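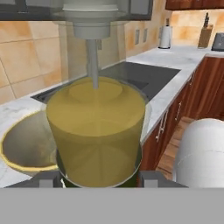
Yellow liquid, filled almost to the top, under a white dispenser.

Water supply change for Onmont households

Onmont switches to the Jallby wellfield in January. Until now most of the town has been served by the reservoir, with the wells used only in dry spells. The wells will become the main source and the reservoir will be kept as backup.

The new water meets the same safety standards as the old. The difference you will notice is hardness. Well water at Jallby passes through limestone and picks up calcium and magnesium on the way. Residents on the east side, who had well water for most of last summer, will already know what this looks like: white crust on faucets, spots on glasses, and soap that takes more work to lather.

Hard water is safe to drink. Some people like the taste better. It does mean more cleaning and a few changes to how you run your appliances.
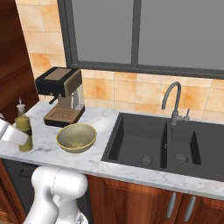
Coffee makers and kettles

Anything that heats water will collect scale faster than before. A kettle that needed descaling twice a year may need it every month. Fill it halfway with equal parts white vinegar and water, bring it to a boil, switch it off and leave it for 30 minutes. Pour it out and rinse well. Boil one full kettle of plain water and throw that away before making tea.

Check the manual before putting vinegar in a coffee or espresso machine. Some makers advise against it, and their own descaling powder is the safer choice. If your machine has a hardness setting, change it once the switch is complete. The setting controls how often the reminder light comes on.

Pitcher filters will also wear out sooner. Treat the date on the package as the latest you should leave one in.

Dishwashers and laundry

Many dishwashers have a salt compartment in the floor of the tub, and a lot of us have never used it. Read the manual and see if yours does. Use only dishwasher salt, which is coarse and has nothing added. Table salt can clog the unit. Rinse aid helps with spots on glassware and can be turned up a notch from the dial inside the door.

For laundry, use the amount of detergent listed for hard water on the box. Towels may come out stiffer. Half a cup of white vinegar in the rinse helps, and so does a good shake before hanging.

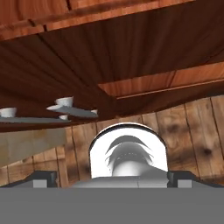

Bathrooms need less equipment than people think. Wipe the shower door after use and most of the scale never forms. For a clogged shower head, fill a plastic bag with vinegar, tie it around the head, leave it overnight and run the water for a minute in the morning. Keep vinegar off marble and other natural stone. It etches the surface and the dull patch stays.

Water heaters

Tank heaters should be flushed once a year. If yours makes a popping or rumbling noise, there is probably sediment at the bottom already. The job takes an hour with a garden hose, but if the drain valve has not been opened in a long time, call a plumber. Old valves can fail to close again. Tankless units need a flush as well, and on some models the warranty depends on it. Keep the receipt.

Should you buy a softener?

It depends on your plumbing and how long you plan to stay. A whole-house softener takes up floor space, needs a drain and has to be topped up with salt. It also adds a small amount of sodium to the water. Anyone on a low-sodium diet should ask their doctor first, or leave the cold kitchen tap unsoftened.

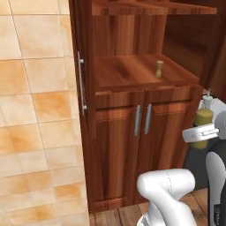 Renters need the owner's permission before anything is connected to the main line. Door-to-door sellers have been reported on Szczepańska Street, offering a "required" softener ahead of the change. No such requirement exists. The town does not sell or recommend any brand and has sent no one to test water in private homes.

The town has arranged with Clumano, the lab that runs our quarterly checks, to provide 90 free hardness test kits. Each has 2 strips and a color card. They are at the front desk of the town office, one per household, until they run out. Test the cold kitchen tap after letting it run for a minute.

The changeover will be done in stages over 9 days. You may see cloudy water for a short time when your street is switched. Run the cold tap until it clears and hold off on washing white clothes until it does. A street-by-street schedule will be mailed with the December bill.

Onmont Town Newsletter, 21/08/2026 | Contact the town office | © Town of Onmont | Back to top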